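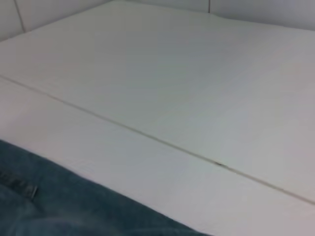
Laltex Applied Automation, Tromville site – Bench Teaching Group

Setup Guide, Section 2: Recording a task by hand guiding and by remote control

Last revised Jan 17, 2025

Before you start

This section covers recording demonstrations on the white bench with the Laltex arm and the Dadport recorder. You should already have finished Section 1 (power, network, emergency stop check). If the status light on the controller is red, go back to Section 1. Do not try to clear it from the recorder.

There are two ways to show the arm a task. In hand guiding, you hold the arm at the wrist handle and move it through the task. In remote control, you stay at the side station and move the small leader arm, and the bench arm follows it. Both write the same kind of file. A single task set should use one method from start to finish. If you have to switch partway through, start a new set.

You will need:

Dadport recorder, logged in under the bench account
Wrist camera, mounted and plugged in
The task card for the set you are recording
Lint-free cloth and the soft brush from the drawer
The parts tray named on the task card

CAUTION: Only one person moves the arm at a time. Anyone else stays behind the floor line until the recorder shows IDLE.

2.1 Clear and check the bench

1. Take everything off the white surface, including the parts tray. The parts go back on after the camera check.

2. Wipe both panels with a dry cloth. Do not use spray. It leaves a shine that the wrist camera picks up for several minutes.

3. Brush along the seam between the two panels. Bits of dirt settle in the groove and the cloth passes right over them.

4. Look along the seam at a low angle. In the wrist view at the head of this section, both panels are clear and there is a small dark speck in the groove. If the brush moves a speck like that, brush it out. If it stays put, treat it as a mark on the bench and enter it in the bench log under "fixed marks."

5. Run a finger across the seam. If one panel has shifted so that a part catches on the joint when you slide it, stop and report it. Do not shim the panel yourself.

Note: Do not cover the seam or a fixed mark with tape. Earlier sets were recorded with the bare surface, and tape edges show up as a new line in every view.

2.2 Check the wrist view

1. On the recorder, open Cameras and choose Wrist. Wait for the live view.

2. Move the arm to the LOOK pose. From the side station, press and hold LOOK until the arm stops. If you let go early, the arm holds where it is and you can press again.

3. Check that the seam is in view. It will usually cross at an angle. The angle does not matter as long as the camera has not been turned on its mount.

4. Check for anything in view that does not belong to the task. Clothing is the most common. With the camera low over the near panel, a leg or hip next to the bench can fill a whole corner, the way the blue denim does in the view above. Step back from the near edge and look again.

5. Check focus. The picture is never very sharp on this camera, but you should be able to pick out the seam along its full length. If the seam fades out, clean the lens with the cloth and look again.

6. Press Save Reference. The recorder stores one still with the set. Retake it if you bump the camera later.

Note: If you are recording by hand guiding, you cannot stay out of view the whole time. Hands and sleeves are accepted. Keep your body behind the near edge and reach in. Roll up loose sleeves and take off anything that dangles.

Note: The Cheng task cards call for a reference still with no person in it. For those sets, use remote control or step away before you press Save Reference.

2.3 Set up the recording

1. Select New Set. Enter the task name exactly as printed on the card, including the dash. The name is used to match files later and the recorder does not check your spelling.

2. Choose Hand or Remote under Method.

3. Set Episode Limit to 600 seconds. The recorder stops by itself at the limit and marks the episode as overtime. Most tabletop tasks finish well short of this.

4. Leave Joint Rate on its default. Changing it in the middle of a set makes the set unusable.

5. Place the parts tray and the parts as shown on the task card. The card gives a start area, and the parts should land in a different spot inside that area each time. Do not line them up with the seam. People do this without meaning to, and the arm then learns to look for the line.

6. Press Arm Ready. The status light turns from white to green.

CAUTION: Once the light is green the joints can move freely. Support the wrist before you press Arm Ready in Hand mode. The arm will sink a little when the brakes let go.

2.4 Recording by hand guiding

1. Stand at the near edge, feet apart, with one hand on the wrist handle. The other hand works the gripper trigger.

2. Squeeze the handle halfway. The arm goes light. Squeezing all the way locks it, the same as letting go.

3. Press the foot switch once to start. Wait for the beep.

4. Move to the part at an even pace. Slow down for the last stretch, close the gripper, and hold still for a moment before lifting.

5. Lift clear of the bench before moving sideways, especially when you are crossing the seam. Dragging a part over the joint can tip it, and it also scuffs the panel.

6. Set the part down, open the gripper, and back straight off.

7. Press the foot switch again to stop. Wait for the second beep before you let go of the handle.

8. On the recorder, mark the episode Keep or Discard.

If you fumble a grasp and recover, keep the episode and check the Recovery box. If you drop the part outside the start area, discard it. Do not put a part back with your free hand while recording – stop, reset, and start a new episode.

Your elbow will get tired before you notice your recordings getting worse. Take a break between batches. Jerky starts and stops on the joint plot are usually a tired arm.

2.5 Recording by remote control

1. Sit at the side station. Set the chair so that you can see the bench directly as well as the screen.

2. Bring the leader arm close to the pose of the bench arm. The outline on the screen turns solid when the two match.

3. Hold the clutch button and press Link. The bench arm makes a small correction and then follows you.

4. Press Start on the station. Do the task while watching the wrist view. Glance at the bench when you need to, but try to steer from the camera. If you can only do the task by looking over at the bench, the camera is missing something the arm will need, and you should go back to 2.2.

5. Release the clutch if you run out of room. The bench arm holds. Move the leader arm to a better spot, squeeze the clutch again, and go on. Clutching is recorded and does not spoil the episode.

6. Press Stop, then Unlink. Mark the episode Keep or Discard.

CAUTION: Never reach over the bench while the arms are linked, even with the clutch released. Unlink first.

Height is hard to judge over a plain white surface. There is very little for the eye to hold on to, and the light on the bench is soft enough that shadows do not help much. Come down slowly and use the height readout at the lower edge of the screen. New operators should practice touching down on the bare panel with recording off before they pick up any parts.

2.6 During the set

Reset the parts between episodes by hand, with the recorder at IDLE. Brush the seam again whenever you see crumbs from foam or cardboard parts. If a new mark appears on the surface and will not come off, add it to the bench log and carry on.

Sets for the Cheng cards are complete at more than 1000 kept episodes, split over as many sessions as you like. Other cards print their own target. Discards do not go toward the total.

If you stop for the day, choose Pause Set. When you come back, repeat 2.1 and 2.2 in full and save a fresh reference still. Compare it with the old one side by side. The seam should run the same way in both. If it does not, the camera or the bench has moved and the lead operator decides whether the set can continue.

2.7 Common problems

Code 511 on the recorder: the wrist camera stopped sending pictures during an episode. The episode is lost. Check the plug at the wrist, then the one at the controller, and start the episode again. If the code comes back, stop the set and log it.

Arm drifts when you hold it still in Hand mode: the tool weight is wrong. Open Tool and pick the gripper that is mounted. Do not correct the drift by hand.

Link will not engage: the leader arm is too far from the matching pose, usually at the wrist. Turn the leader wrist a full turn back the other way and try again.

Wrist view washed out: somebody has opened the blinds, or the surface was cleaned with spray. Close the blinds. If the surface is shiny, wipe it with a dry cloth and wait.

Foot switch beeps twice at once: the pedal is sticking. Unplug it and use Start and Stop on the screen until it is replaced.

2.8 Closing out

1. Unlink or release the arm and send it to PARK.

2. Choose Close Set. The Dadport recorder writes the files and shows a summary. Check that the kept total matches your tally sheet.

3. Copy the set to the Tromville share. Leave the local copy in place until the upload shows Verified.

4. Clear the parts, wipe the bench, and sign the log.

Continue to Section 3, Replaying a recorded episode.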